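Collecting demonstrations in simulation without fooling yourself

Posted 2023-03-31 by Tamara Ciobanu
Filed under: data collection, simulation, imitation learning

I have read a lot of guides to recording demonstrations for a learned robot policy, and most of them go the same way. Install the simulator, plug in a controller, record a pile of episodes, train, watch the video of it working. The video is always of it working. I have come to distrust those guides, including two that I wrote, so this one spends most of its length on the parts between "record" and "train."

You need a simulator that can save its full state, a way of driving the arm, and a disk with some room on it. I use a small in-house recorder called Stellia. Yours will have another name and different bugs.

Before you start

Write down the task in one sentence, with a start condition and an end condition. "Push the block onto the pad" is no good. Is the block on the pad when it touches the pad, or when all of it is inside the edges? Does it count if the arm is still leaning on it? You will have to answer this at some point, and if you answer it after recording you will answer it in whatever way saves the most episodes.

My own set from the Mofokeng project had 3389 episodes in it. That sounds like plenty. When Kagiso Pillay went through it with a written end condition in hand, he found that the success flag had been set by the operator pressing a key, and that the operator (me) pressed it when things looked about right. We relabeled everything from saved state. It took longer than the recording had.

Step 1. Fix the rates

Pick one rate for actions and one for camera images and write both into the header of every file. If the images come slower than the actions, store a time stamp on each image and leave the gaps alone. Do not fill in repeated images to make the arrays line up. It makes the loader simpler and it teaches the policy that the world freezes for a while and then jumps.

Check the time stamps against simulator time, not the clock on the wall. Simulators slow down when the physics gets busy, usually when things touch, and those are the moments you care about most.

Step 2. Set up the start states

People like to say they "randomized the scene." Ask them what got randomized, over what range, and from which seed. Usually it was the position of one object inside a box the size of a coaster.

Make a list of everything that could differ at the start of an episode. Object position, object rotation, arm pose, camera pose, light, surface friction. Beside each one write either a range or the word "fixed." Fixed is a perfectly good answer. An entry left blank is how you end up claiming your policy handles things it has never seen.

Store the seed with the episode and then test that the seed does what you think. Load it twice, compare the two start states number by number. In an early version of Stellia the seed set the object positions and had no effect at all on the arm pose, and we trained on that for most of March before anyone compared.

Step 3. Practice, and throw the practice away

The first 12 episodes any operator records should be deleted. All of them, including the good ones. New operators are slow, they stop in midair to think, and they correct twice for every move. A policy will copy the stopping just as readily as the pushing.

I know the argument against this, which is that hesitation and recovery are useful variety. Recovery is useful. If you want it, record it on purpose: start the episode in a bad state and have a practiced operator get out of it. Hesitation from somebody learning the buttons is a different thing and I have never seen it help.

Step 4. Record in short blocks

Seven episodes, then a break. Your hands get lazy before you notice. I plotted my path lengths over one long session and the last third of the session was a different operator, somebody who cut every corner and approached only from the right.

Between blocks, do the following:

Play back one episode from the block, at full speed, from the policy's camera and not your own.
Check that the action array and the state array have the lengths you expect.
Write one line in the log about anything odd. "Controller drifted" is enough.
Save to a second disk.

The playback matters most. Operators drive from a free view that they can spin around, and the policy gets whatever its camera gets. If you used information in your view that is missing from the camera's, you have recorded a demonstration that can't be learned from, and the training loss won't tell you so. It will go down nicely.

Step 5. Keep the failures

Put them in a separate folder with a reason attached. Use a short fixed list of reasons: missed contact, dropped, timed out, operator error, simulator error. The last two should never be merged. Operators will blame the simulator if you let them, and about half the time they are right, so you want to be able to look.

We had a batch from the Pornard scenes where 73 episodes were marked as simulator error. Kagiso replayed all of them from saved state. A contact setting was wrong in some, and the rest were just misses that somebody felt bad about. If they had been deleted on the spot, the contact setting would still be wrong.

Step 6. Audit before training

Don't train yet. I mean it, because once there is a policy everyone looks at the policy and stops looking at the data.

Start with the dumbest possible check. Take each episode and replay the recorded actions open loop from the saved start state. Do you land in the same end state? If you don't, either your actions aren't what was really sent to the arm or your simulator isn't repeatable. Find out which. Everything downstream depends on it.

Then plot the start positions on one chart and look for holes. Then plot episode length and open the shortest and longest few by hand. The very short ones are often episodes where the end condition was already met at the start, and those count as successes in every summary table you'll ever make.

Last, look at single frames. Pull random ones from the policy's camera, across all operators and all blocks, and go through them one at a time at full size. Contact sheets of tiny thumbnails hide most problems. For each frame ask what a policy could work out from it and nothing else. Can you tell which way is level? Is the arm in view at all, and if it is missing, is that what your camera pose should give at that point in the episode? Is anything that the task sentence mentions in view? A frame can fail every one of these and still belong in the set, so long as the policy also gets joint readings or a second camera. You should know how many of your frames are like that, and whether they cluster at the start, at the end, or with one operator.

Step 7. Hold something back properly

Split by start state and by operator. If you split at random by frame, neighboring frames land on both sides and your validation number is meaningless. I still see this in released code. The Dirard loader that gets passed around here did it by default until Tamara-from-last-year, who wrote it, was made to fix it.

Keep one operator entirely out of training if you have three or more. The gap between that operator and the rest is the most useful number you will get out of the whole exercise, and it is usually worse than you were hoping.

What this won't get you

A clean simulated set gets you a policy that works in your simulator. Our floor is a grid and our background is flat gray, and no kitchen I've been in looks like that. Adding random textures helps some. I haven't seen a good test of how much, only tests run by people who had already added them.

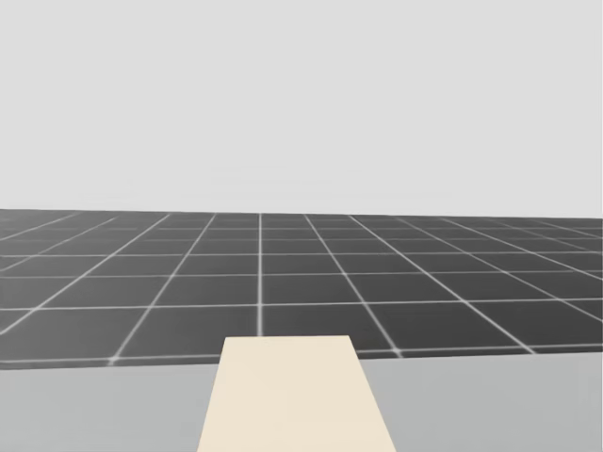 If you do plan to move to hardware, record a small real set early, with the same task sentence and the same end condition, and leave it alone as a test set. Do it before the simulated set is finished. You'll find at least one entry on your list from step 2 marked "fixed" that isn't fixed on a real bench, and it's much cheaper to go back and change the range while you still have operators around.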